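Section 6: Setting up the film library

This section covers adding films to the Sakum media server, matching them to the Zatovden title index and correcting the entries that the index gets wrong. It assumes that the server is running and that at least one storage volume has been mounted (see Section 4).

6.1 Before you start

Check that each film is held in its own folder. The scanner reads the folder name first and the file name second. If the two disagree, the folder name is used.

Folder names should take the form: title, space, year of first release in brackets. Do not add the names of actors, the disc region or the picture quality. Action films are often sold under several titles, and extra words in the folder name make a wrong match more likely.

Note: The year is the year of first showing in any country. Films that went straight to disc at home may have been shown abroad a year earlier.

6.2 Adding a library

1. Sign in with an administrator account and open Settings > Libraries.
2. Select Add library, then choose Films as the type. Do not choose Mixed. A mixed library does not support series grouping.
3. Enter a name of up to 148 characters.
4. Select Browse and pick the top-level folder that holds your films.
5. Under Title source, choose Zatovden index. If the server has no outside connection, choose Local files only and go to 6.5.
6. Set the preferred language for titles and summaries. The setting has no effect on sound tracks or subtitles.
7. Select Save. The first scan starts at once.

A first scan takes about 300 seconds for a small collection on a wired connection. Large collections on network storage take much longer. The server can be used during the scan, but new titles will not appear in search until it has ended.

Caution: Do not rename or move folders while a scan is in progress. The scanner may record the same film twice, and the watch history will be attached to the entry that is later removed.

6.3 Checking matches

When the scan has ended, open Libraries > Films > Review. Entries are listed in three groups.

Matched – title and year both agree with the index.
Doubtful – the title agrees but the year is missing or differs.
Unmatched – no entry was found.

Work through the Doubtful group first. Remakes and unrelated thrillers that share a title account for most of it.

1. Select the entry and compare the running time shown for the file with the running time in the index.
2. If they agree to within two minutes, select Accept.
3. If they do not agree, select Search again and enter the director's surname in the second field.
4. Choose the right title from the results and select Accept.

Note: A longer running time may mean that the file is an extended cut. Accept the match, then set Edition to Extended on the Details tab. Both cuts can be kept in one folder if their file names differ.

6.4 Grouping a series

Usten, the grouping tool, joins sequels under one heading and sorts them by year. It is off by default.

1. Open Settings > Libraries > Films > Grouping.
2. Turn on Group sequels.
3. Set the smallest group size. The default is two.
4. Select Apply.

Films by the same director or with the same star are not grouped by this tool. To show them together, make a list by hand: open any film, select the name under Cast or Crew, then select Save as list. Lists made in this way are updated after each scan.

Caution: Turning grouping off deletes any custom sort order. Export the order first from the same page.

6.5 Local files only

With no title source, the server reads a text file named film.txt from each folder. The first line is the title, the second the year, and all further lines the summary. Summaries are limited to 1740 characters – anything beyond that is dropped without a warning.

6.6 Keeping the library up to date

1. Open Settings > Tasks and select Rescan.
2. Set the start time to an hour when the server is not in use, such as 03:00.
3. Set History to the number of days for which viewing records are kept. The highest value is 365.
4. Select Save.

If the Samuel remote app is in use, close and reopen it after the first rescan. It keeps its own copy of the title list and will show old entries until it is restarted.
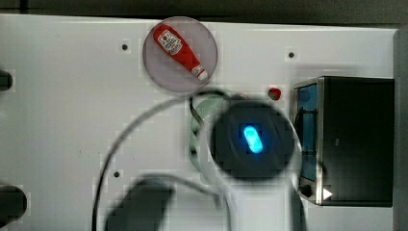
Entries that remain after a restart can be cleared from the app itself, under Storage > Clear title list. Downloads and saved positions are kept.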